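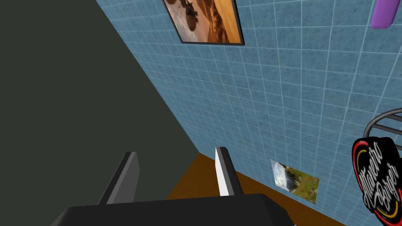 Stuka - vinyl reissue, which pressing to buy?

calta_tapes
April 27, 2023

Looking at the two vinyl versions of Stuka, the second Hunddale album. The 2009 pressing is a single LP at 33 with all 13 tracks on it. The newer one is a double at 45, limited to 300 copies, same track list. Used prices are close. Has anyone compared them on the same system?

groovewidth
The single LP runs 56 minutes. That is 28 a side, and the cutting level had to drop to fit it. On my copy the last track on side B loses most of the cymbal detail and the bass is rolled off below 50 Hz or so. Get the double.

mono_switch
Disagree. The double was cut from the CD master, so you get the limiting along with it. The single was cut from the tapes at the Calta room before anyone touched them. Quieter, yes. Turn it up.

groovewidth
Do you have a source for the CD master claim? The insert in the double credits Van Damme Mastering for a new transfer.

mono_switch
A new transfer of what? The insert does not say. I recorded both at 96k and lined them up. The peaks on the double are flat in the same places as on the CD.
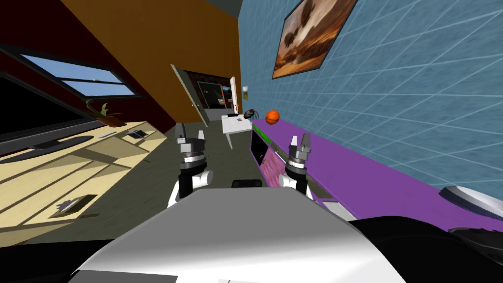
I only did this for the first two songs, so the rest may differ. Cartridge was the same for both, tracking at 2 grams, levels matched with a test tone.

flutter_eleven
Flat peaks on a vinyl recording do not prove much. The cutter and the cartridge both shift phase, and a clipped source usually comes back looking less clipped. If yours are still flat, check the input gain on the converter.

mono_switch
Gain was fine, peaks at -6. I can run side C next week.

calta_tapes
Please do. Also, is the sleeve on the double a gatefold? The seller's listing does not mention it.

groovewidth
Gatefold, with plain paper inners. Replace those - mine left scuffs on both discs. The band plays in June and the merch table may have a few copies left at list price, so I would wait before paying a reseller.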